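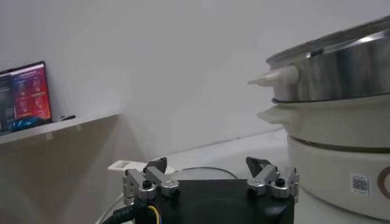 Tenedgate manipulation group
Minutes of the March project meeting
Start 10.05, small meeting room

Present: Lenni Heiskanen (chair), Elham, Tak, Oona (minutes)
Apologies: Skuleck partners, who sent written comments

1. Minutes of the last meeting

Agreed with one correction. Under item 4 the word "policy" should read "controller". Tak to change the copy on the shared drive.

2. Matters arising

The order for replacement fingertip pads has gone through. No delivery date yet. Elham asked that the old pads be kept and labelled, as she wants to compare wear.

3. Results from the cooker task

Tak presented. The question was whether training on wrist camera views alone gives a usable approach to the side handles, or whether the fixed overhead view is needed as well. Two versions were trained on the same 200 demonstrations and each was then run for 200 trials, with the start position of the arm drawn from the same list. Three trials of the wrist-only version were thrown out after a logging fault, leaving 197.

The wrist-only version did better on the last part of the approach, when the fingertips are close to the handle. It did worse at the beginning, above all when the handle was outside the camera's view at the start. In those trials the arm tended to drift towards the wall before turning back, and some ran out of time. The version with both views rarely drifted but more often stopped short of the handle.

Lenni asked whether stopping short could be a calibration error on the overhead camera. Tak thought it possible. He had checked calibration before the runs but not after them. Elham said the errors she had looked at did not all lie in one direction, which would count against a simple offset, but she had only looked at a small part of the logs.

There was a longer discussion of the steel surface. Reflections change a good deal as the wrist moves, and Elham suspects the model is using the bright rim as a landmark. Her proposal is to repeat part of the test with the steel section covered in matt tape. Tak was against changing the object halfway through the comparison. Agreed to run it as a separate test of 100 trials, reported separately and not pooled with the rest.

Skuleck's written comment was that a timeout and a missed grasp should not be scored the same way. Agreed. Tak will rescore from the logs using three outcomes: grasp, miss, timeout. No new runs are needed for this.

4. Labelling of handles

The annotation guide says "handle" throughout, and annotators have been inconsistent about which one they mark when there is one above another on the same side. Elham proposed "upper handle" and "lower handle", with the target named in the task instruction. Agreed. Oona pointed out that older labels will have to be gone through by hand. Lenni said to leave them until the paper draft is settled, and to mark the old set clearly in the meantime.

5. Cables

Tak reported that the cable at the gripper limits wrist rotation in some poses. He has been keeping the joint limits tight to allow for it — this takes out a few approach angles that would otherwise be sensible. Lenni asked for the limits to be written into the methods section. A different cable route will be looked at after the tape test, so that both sets of runs use the same limits.

6. Paper

Elham has a draft of the introduction and related work. The results section waits on the rescoring. Lenni would like the main claim kept narrow: one appliance, one gripper, one table. Tak wants a short paragraph on the drift failures with a plot of the arm paths. Agreed, if it fits the page limit.

7. Any other business

Oona asked for run notes to be saved in the same folder as the logs. Agreed.

Actions

Tak — correct last minutes; rescore trials; recheck overhead calibration; write up joint limits
Elham — prepare tape test; revise annotation guide; circulate draft
Oona — mark old label set; reply to Skuleck
Lenni — chase delivery of pads

Meeting closed 11.20. Next meeting to be arranged once the rescoring is done.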